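Print this page | E-mail this page

Workshop Tips: Getting a Two-Arm Folding Routine to Behave

24 June 2018

These are notes on the software side of folding shirts with two arms. Most of them apply to towels and pillowcases as well. I run Floriro for the motion planning and Drenex for the camera work, but the tips should carry over to whatever you use.

Start with the table, in software

Measure the table height again every time you move anything, and put the new number in one settings file. If the height is typed into four different scripts, you will miss one of them. A few millimeters too high and the fingertips close on air. A few too low and they press into the tabletop and the arm stops with a force fault.

Mark a keep-out zone along the near edge of the table. The planner likes to take the short way home, and the short way is often through that edge.

Finding the shirt

Color alone works for a green shirt on a white table. It stops working for a white shirt, and it gets confused by anything of a similar color in the background. Crop the camera view to the tabletop before you look for cloth. Shelves full of bottles behind the table will give you false hits all day if you skip this step.

Once you have an outline, look for the collar first. It holds its shape better than the sleeves do, and it tells you which way the shirt is facing. On a folded shirt the buttons are a good second check.

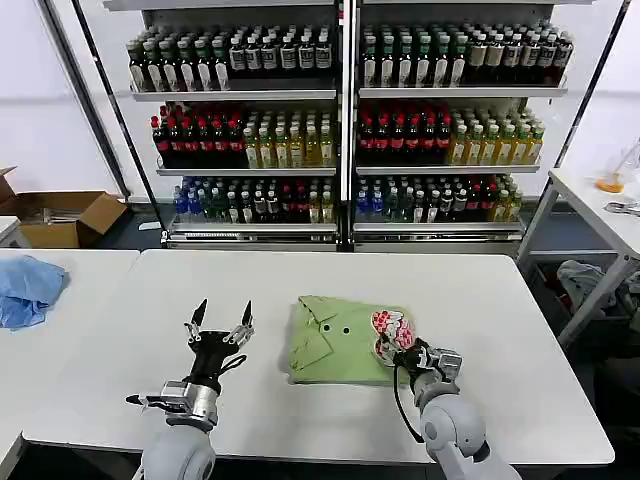
Do I need a depth camera for this?
A plain color camera will find the outline on a flat table, but you need depth to know how many layers are under the fingertips. If you only fold flat items that start out flat, try it without and add depth later.

Picking up one layer or two

This is where most of my failed folds come from. Approach the edge low and nearly level, close slowly, then lift a little and look again before you commit to the move. If the outline changed on both sides of the fold, you have two layers. Put it down and try again from a slightly different spot.

Set a limit on retries. Mine is three, and then the routine drops the shirt and starts from a fresh look. Without a limit it will pick at the same wrinkle until you come back from lunch.

Keep the two arms on one clock

Run both arms from a single planned path with shared time steps. Two separate plans started at the same moment will drift apart, and the cloth between the grippers gets stretched or goes slack. Wollov has a setting for this called paired motion, and it is off by default. Turn it on.

Slow down for the last part of each fold. I use 200 millimeters per second for carrying and much less for laying down. Speed over the table matters very little to the total time — the looking and planning take longer.

Tugging a corner straight

After a sleeve is turned in, the lower corners tend to bunch. Write this up as a separate step with its own check, so you can skip it when it isn't needed. Hold one side of the shirt still and move the other gripper outward a short distance. Stop on force, not on distance. A thin shirt gives more than a thick one, and a fixed distance that suits one will drag the other across the table.

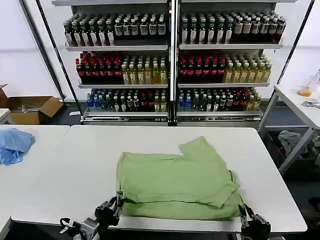
Minhas wrote in to disagree about stopping on force. The force readings on cheaper arms are too noisy near the table, the note said, and watching the hem line in the camera picture until it stops moving gives a steadier result. I tried it, and it does work as long as the grippers don't hide the hem. I now use both and stop on whichever comes first.

Save your logs

Record the camera view, the planned path and the gripper openings for every fold, good ones included. Give each run a number and never reuse it. I lost a good afternoon in August to two folders with the same name. I am on run 2708 and can still open any of them.

Keep 600 runs on the fast drive and move the older ones off. When you change a setting, replay a batch of old camera views through the new version before you let the arms move. It catches the silly mistakes, like a flipped left and right.

Write the settings file version into each log. When a fold that worked last month stops working, compare the two files before you touch the code.

Print this page | E-mail this page

Related tips
Calibrating a camera with a printed checkerboard
Naming your settings so you can find them later
Folding towels: a simpler place to start
When the planner says no path found
Labeling cables on a two-arm bench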